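Mar 20, 2020

# Gears, Grippers and the Software in Between

I was asked to put up a gallery page for the gear handling work at Dultura, and to keep the text short. I managed the gallery part. The text got longer because the summary going around says the software "solves" small-part picking on shiny surfaces, and I have been running that software for long enough to want a few words next to the pictures.

There are three pieces. Cular does the perception: it takes camera images and gives back a part type, a pose and a confidence score. Trosau does the planning, from that pose to a grasp and a path. Ansah is the logger and replay tool that sits under both of them. Takumi Oda wrote most of Cular, Esi Mahama looks after Trosau, and I mostly break things and file tickets. All three of us read this before it went up. Takumi asked for one change, and I made half of it.

## Perception

Cular was trained on 2000 labeled images. That sounded like plenty until I went through them. Most show gears on matte backgrounds under the same lamp, seen from nearly the same height. You can get a very nice score on a held-out set that looks just like the training set, and we did. The score went into the slides.

What it says about the next table over, I'm not sure. A confidence of 0.97 is a number the network puts out. Whether it means "right 97 times in a hundred" is something you have to check, and the check is dull, so it tends to wait until after the demo.
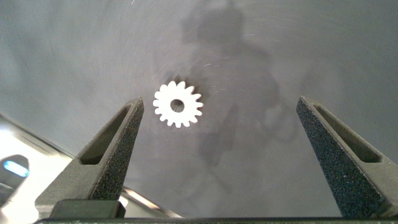
Cular's edge step is where I'd look first when a pose comes back wrong. It finds outlines by contrast, fits a circle to them and then tries to settle the angle from the teeth. A white gear on bare metal ought to be easy, and the outline of this one probably is. But brushed metal is a poor sort of mirror. The dark smear across it is the arm and its equipment reflected back up, and it runs right behind the teeth on the gear's right-hand side, so the contrast on that side differs from the contrast on the left. Add the gear's own faint shadow to the upper left and you have two soft dark shapes pulling at the same circle fit. Takumi's answer is that the fit is robust to outliers. It is, as long as the outliers are scattered. A reflection is one big lump of them, all agreeing with each other.

There is a filter for this in the current build, called the ghost mask. It compares images from slightly different wrist positions and throws out anything that moves the wrong way. I like the idea. I don't like that it has its own threshold, and that the threshold was picked by eye on one afternoon in August by two people who both wanted to go home (I was one of them).

A few things I'd want to know before believing the perception numbers:

- How does the error look when it's split by surface? One average over everything hides the cases we care about.
- Does the confidence drop when the reflection gets worse? If it stays high, it's useless as a gate.
- What happens to the angle estimate when the gear is half over a dark patch? The center may hold up fine while the angle slips by a tooth.

The last one matters more than it sounds. If you only want to pick a gear up and drop it in a bin, being off by a tooth costs you nothing. If you want it to mesh with another gear, it's the whole job. Our success counter doesn't know the difference. It counts a pick as good if the fingers stop short of fully closed.

## Planning

Trosau takes the pose and scores a list of grasps. The score has 14 weights. Esi can explain every one of them, and I believe her explanations, but with that many knobs and one table you can fit nearly any result you like. When somebody tells me a planner "prefers" a centered approach, I want to see the weight set to zero and the planner run again. We did that for four of the weights. For two of those four, nothing changed at all, and they are still in the config file.

The planner also trusts whatever it's handed. Cular sends a covariance along with each pose, and Trosau reads it, logs it and then doesn't use it. A shaky pose and a solid pose get the same approach speed and the same finger opening. Esi has a branch that widens the opening and slows the last stretch when the covariance is large. It has been in review for a while. It makes the average cycle time worse, and cycle time is on the slide too.

My own view is that a wide opening before the descent forgives a lot of bad perception, and that we have been giving Cular credit for it. A gear can sit well off to one side between open fingers and still get swept into place as they close. That's fine mechanically. It just shouldn't be written up as pose accuracy. I'd like the before-and-after finger positions in every report, and the distance the part was pushed, if we can get it out of the logs.

## Control, and What Counts as Holding

We ran 1160 logged attempts through Ansah, and I've replayed a good number of them. Replay is the best tool we have. It is also where the word "success" starts to wobble.

The control loop closes until motor current passes a limit, waits, and reports a hold. It has no idea what it's holding, or how many. It can't tell a gear gripped square from one gripped by two teeth. Fernanda Paiva wrote a small check that looks at the current over the wait period and flags anything that drifts. It catches slips. It does nothing for a part that is firmly held at a bad angle, and she says so in the first line of her readme, which I wish were the custom everywhere.

Vision could fill the gap, and there's a plan for Cular to look again after the lift. I'd hold off on the cheering. The second look is harder than the first. Once a gear is up against the hand you get brackets, cables and pale metal all crowding the same patch of image. In the view below, one silver gear stands out against the bright plate while the teeth of another barely show past its upper-left rim, mostly behind the gripper hardware. The third one, lying alone on the dark mat, is the case every detector gets right. A detector that finds that one and the held one and stops there would report a clean result with a wrong count.

So before the "look again" step goes in, I'd ask for a test set made only of partly hidden parts, labeled by someone who didn't write the detector. Ekua Asante has offered. Please let her. 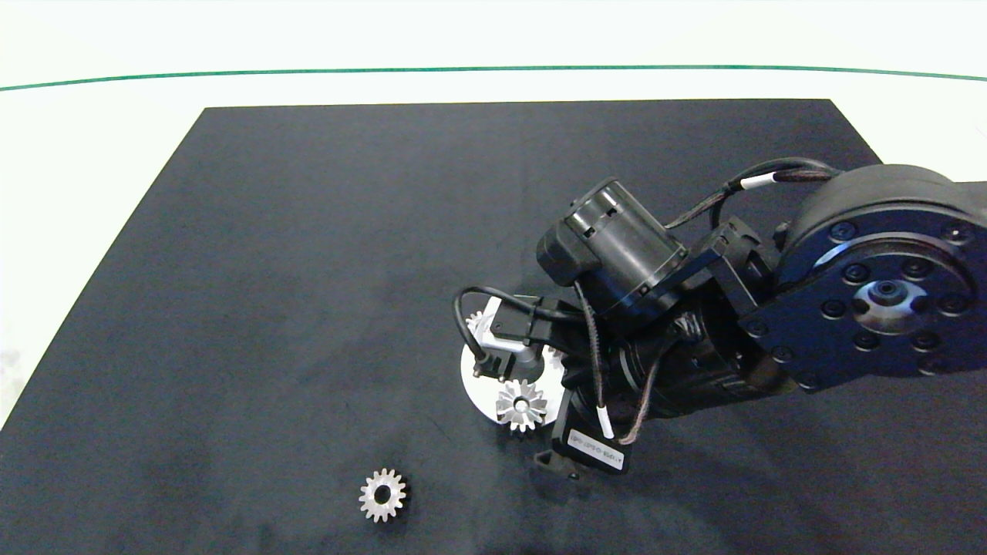

## Tooling

Ansah is the part I complain about least. It stamps every message, keeps the raw images next to the poses, and lets you swap in a new version of Cular and rerun an old session. Mohammed-Awal Mahama added a view that lines up the camera images with the planner's choice at each step, and most of the problems on this page were found with it.

Still, a few warnings for anyone who gets handed a login:

- Rerunning an old session with new perception tells you what the new code would have seen. It doesn't tell you what the arm would have done next, as the arm in the log is already following the old code. People forget this by the second replay.
- The default view hides attempts that were aborted by hand. Turn that off first. An operator hitting stop is a result.
- Camera time and joint time come from separate clocks. Ansah corrects for the offset once at startup. On long sessions, check it again near the end.
- The "similar attempts" search sorts by Cular's own features. If Cular can't see a problem, the search can't group by it either.

The config history is also thinner than it should be. Files are saved per session, but edits made while a session is running aren't. I found one evening's worth of runs where the ghost mask threshold in the file didn't match the one in memory. I've left those runs in the totals with a tag on them, and anyone quoting the totals should quote the tag.

## What I'd Sign My Name To

The system picks up gears. On surfaces like the training ones it does it often, and the fingers are forgiving enough to cover for a fair amount of error upstream. I'd say that to a visitor without blinking.

I wouldn't say the reflection problem is fixed, or that the confidence score means anything yet, or that the planner's 14 weights are all earning their keep. Esi thinks I'm too hard on the planner and has written a reply, which will go on the Trosau page once she's happy with it. Takumi thinks the ghost mask will hold up on polished metal if the threshold is set from data. He may be right. The test is scripted and waiting, and the per-surface numbers will be added under the perception section when it's done, whichever way they fall.

Corrections go to the Ansah tracker, tag "gallery". Please attach a session name. "It worked when I tried it" gets closed.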